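# Open day at the Lindemann desk workshop

12 October 2022

I've been meaning to write this up since I got home, so here goes before I forget the good bits.
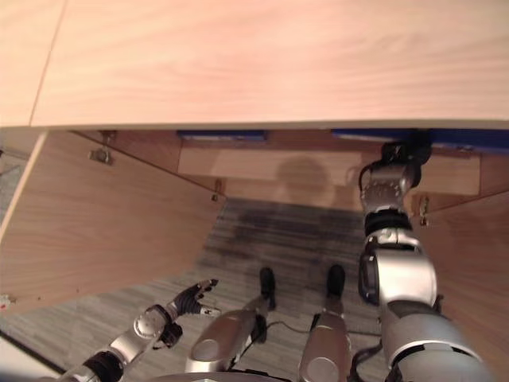

The open day started at ten and I got there at twenty past, thanks to a bus that took the long way around the reservoir. By then the parking lot was full and there was a line for name stickers. I got number 263, written in green marker, and it fell off my sweater before lunch. Somebody handed me a paper map of the building with four stops on it and told me to do them in any order I liked. I did them in the wrong order, naturally, and saw the packing hall before I'd seen anything being made!

So let me go back to the sawing room, which should have been first. Lindemann buys its boards in and cuts them here, and the smell when you walk in is wonderful – like a pencil case, but warm. They let us stand behind a yellow line while a big panel went through the saw, and then passed the offcuts down the row so we could feel the edges. I kept one. It's on my kitchen windowsill now and I have no idea what I'm going to do with it.

The part I really came for was the showroom upstairs, though, because I've been shopping for a desk for my back bedroom since September and I'm picky. Gray carpet with fine streaks in it, plenty of daylight, desks set out so you could walk up to them and poke at things. And I did poke. I have a habit of crouching down to look underneath (my sister is mortified by this in stores), and I think the underside tells you far more than the top does.

The big light wood desk was my favorite. The top is a pale, peachy color with a soft grain running across it, and there's a thin seam where two boards meet. I like seeing a seam, personally. The front edge is a little lighter than the rest and dead straight. Underneath you get a proper back panel, with a lighter section across part of it that looks like a drawer front, and solid wooden sides instead of skinny legs. I've had three desks with skinny legs and they all wobbled.

What surprised me was the hardware. Small metal brackets on the side panels, right there in the open, and something up near the underside of the top that I took for a hinge or a latch. My old desk hid all of that behind plastic caps that fell off in the first month, so I was glad to see plain metal. There were also blue strips along the upper rim of the back panel, a short one and a longer one. I meant to ask about those and then the coffee cart came through and I completely lost my train of thought.

The carpet at the back under there had a big dark smudge on it, nearly black in places. Mine at home has one too, under the desk where my feet go, so I felt quite at ease.

Price for the large one is 561, before delivery. Delivery is another 100 if you live out past the ring road, and I do. Ouch. They'll knock the delivery off if you collect, but I measured my car with my arms in the parking lot and it isn't going to happen.

After the showroom I went down to the little trade fair in the yard. Brindis had a table of wood oils and a tray of test pieces you could rub with a cloth, and I rubbed about six of them before I noticed people waiting behind me. Plamico was giving away drawer liners, cut to length while you waited, and I took two even though I don't own the drawers yet. The Viltov stand was all desk lamps. Nice ones, but the switches were on the cord, and I can't stand a switch on the cord – you end up on your knees feeling for it in the dark.

Lunch was lentil soup or a cheese roll. Go for the soup. The rolls were gone by noon anyway.

If you're thinking of going to the next one, get there early and do the saw first, it only runs twice in the morning. Wear shoes you can sweep off, too. I found sawdust in my socks that evening, in my coat pocket the day after, and a bit more in the bottom of my bag this morning.

I've asked them to hold a desk for me until the end of the month. Still need to measure the bedroom door.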